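Call for Participants: Shared Workshop Robot Arm Build

Okberg Community Workshop

Applications are invited from members of the public who wish to take part in the second stage of the Sider project, a small robot arm designed, assembled and operated by members of the Okberg Community Workshop. Eight places are available. The stage begins in October and runs for ten weeks, with one evening session each week from 6.30 pm to 9 pm.

Participation is free of charge. Materials are paid for by a grant from the Rusu Fund for Practical Learning.

Background

The Sider arm was begun by four members working partly at home and partly at the shared benches in Bevberg Road. The first stage dealt with the mechanical assembly, the wiring and a basic control program. The second stage is concerned with handling: picking up simple objects, carrying them a short distance and putting them down in a chosen place.

Children's foam shape sorters and plain blocks are used for this work. They are light, cheap to replace and unlikely to damage the gripper if an instruction is wrong. The green sorter board has openings for a cross, an octagon, a square and a circle, and a red octagonal block is among the pieces in use. Placing the octagon calls for control of rotation as well as position, and it will be the main exercise during the first four weeks.

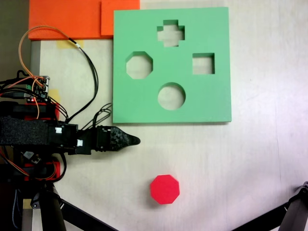 What participants will do

Participants will work in pairs. Each pair will be given responsibility for one of the following areas, to be agreed at the first session:

Gripper and fingertips. Fitting, adjusting and testing different tips, and keeping a written record of wear.

Wiring and boards. Re-routing and labelling the existing cables, checking connectors and drawing up a wiring diagram that a newcomer could follow.

Control software. Extending the present program, which is written in Python. Pairs in this area will be expected to comment their code fully.

Platforms and test pieces. Making and maintaining the raised platforms, boards and blocks on which the arm is tried out. The present set includes a pale green platform on short legs, with recesses in its top, on which a red cube can be placed.

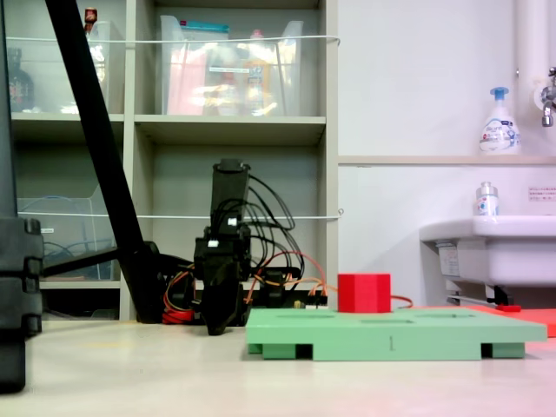

Who may apply

Applicants must be aged 18 or over and able to attend at least eight of the ten sessions. No formal qualification is required. Applicants should be able to show some experience of making or repairing things, whether at work, at home or in a club. Experience of soldering, simple programming or model making would be an advantage.

Two of the eight places are reserved for applicants who have not previously used a shared workshop. Applicants for these places will receive an additional induction before the stage begins.

Existing members may apply on the same terms as non-members. Membership will be extended to all participants for the length of the stage.

Conditions of participation

All participants must complete the workshop safety induction before handling powered equipment. The arm may be operated only when a second person is present. Long hair must be tied back, and loose sleeves and lanyards are not permitted within reach of the arm.

Designs, drawings and code produced during the stage will be published under an open licence. Participants will be credited by name unless they ask otherwise.

Work may be taken home by agreement with the project lead. Items belonging to the workshop must be signed out and returned before the following session.

Expenses and access

Travel expenses may be claimed at the end of each month on production of receipts. The workshop is on the ground floor and has step-free access from the rear yard. Applicants who need adjustments in order to take part are asked to say so in their application.

How to apply

Applications should consist of a letter of no more than 4000 characters, stating the area or areas of work preferred and describing one thing the applicant has built, mended or taken apart. One drawing or photograph may be enclosed. Curricula vitae are not required and will not be read.

Letters should be marked with reference 279 and addressed to Heloísa Vieira, Workshop Secretary, or handed in at the front desk during opening hours. Shortlisted applicants will be invited to a short conversation and a tour of the benches.

Questions about the technical content of the stage should be put to Teodor Văduva, Project Lead, on extension 491.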